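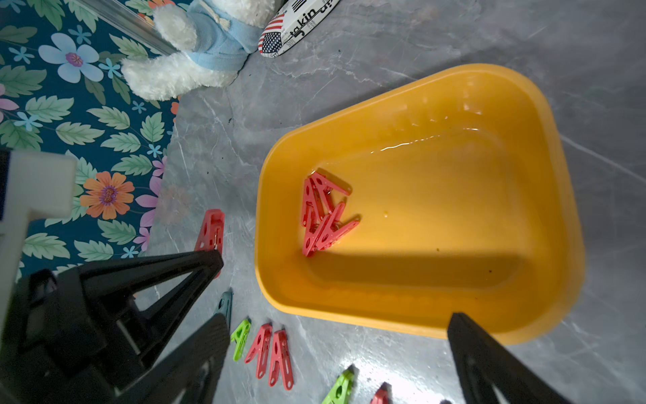

Gristcombe tenants question "fresh look" bathroom offer

2023-03-26

Tenants in Gristcombe are being told that a new bathroom makeover package from Ronell will "transform" their homes. The residents' group is not convinced. The package costs £1,014 and covers paint, a mirror and new taps. It leaves out extractor fans.

"Paint won't cure damp," said Hala Fawzy, who speaks for the group. "We've asked twice what happens when it peels."

Ronell has promised a reply by November. The group advises its 228 members to sign nothing until then.

Contact: Purificación Ortuño, press desk | © Gristcombe Residents | Back to top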